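Speaker notes: Reading the translated novel, and reading around it
Hallport Library reading series, July 2021

Slide 1. Title
Wait for the door to close. Say the talk runs to 23 slides in the handout but that I will skip the publishing history unless asked. The handout has the bibliography on the back.

Slide 2. What the talk covers
The subject is the paratext of translated fiction: prefaces, glossaries, footnotes, afterwords, jacket copy. The question is what these do to the order in which a reader receives information. Quality of translation is a separate topic and I am leaving it out.

Define paratext once, slowly. Anything printed with the novel that is not the novel.

Slide 3. The working case
Ulatard. A novel of 300 pages, set in a river port over one winter. Three English editions, two translations. The first and second editions share a translation and differ only in the added matter. The third is a new translation with a short afterword and no notes.

Mention that the first edition is out of print. The library holds a copy; ask at the desk.

Slide 4. The preface problem
Second edition. The preface gives away the sale of the house in its opening paragraph. In the novel the sale is withheld until chapter 14. A reader who goes front to back therefore reads thirteen chapters of suspense as dramatic irony.

Read the opening of chapter 2 aloud, the supper. Then ask the room what they think the father is waiting for. Allow a minute. Those who have read the preface will answer differently.

Slide 5. Footnotes against glossary
Footnotes interrupt at the point of need. A glossary lets the reader decide. The second edition uses both, and the same term is sometimes explained in each with slightly different wording. Give the example of the word for the covered landing stage: "jetty" in the note, "ferry shed" in the glossary. The two are different structures and the drowning scene depends on which one it is.

Slide 6. Names and letters
The Yazıcı edition keeps the dotless i in all proper names. The older translation respells them for English readers. Keeping the letter costs the reader some fluency in the early chapters. Respelling merges two surnames that are distinct in the original, and the inheritance plot turns on the difference.

Do not get drawn into pronunciation here. There is a table in the handout.

Slide 7. Electronic editions
The Ninora e-book moves every footnote to the end of the file and links to it. On some devices the return link goes to the top of the chapter and not to the sentence. Readers learn to stop tapping. In practice this turns an annotated edition into an unannotated one.

Page numbers also go. For group discussion, cite by chapter and opening words.

Slide 8. Interval
Five minutes. Leave the slide up.

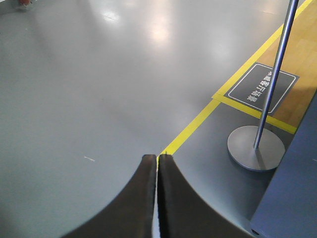
A reader of the first draft of these notes objected that the argument on slide 4 assumes people read prefaces at all, and that most members of a reading group turn straight to chapter 1 and come back later, if they come back. The objection is fair. Answer it here: placement at the front still signals that the matter is to be read first, and the reader who skips it has made a choice the afterword reader never faces.

Slide 9. Recommendations for groups
Agree on one edition before the first meeting. If that is not possible, agree on which parts are read before discussion and which after. Put the preface after.
For Ulatard, use the third edition and borrow the map from the second.

Slide 10. Questions
Likely ones: why no notes in the new translation (the afterword covers it, second page); whether the film follows the book (it drops the brother). Repeat each question for the back rows.

Return the clicker to the desk.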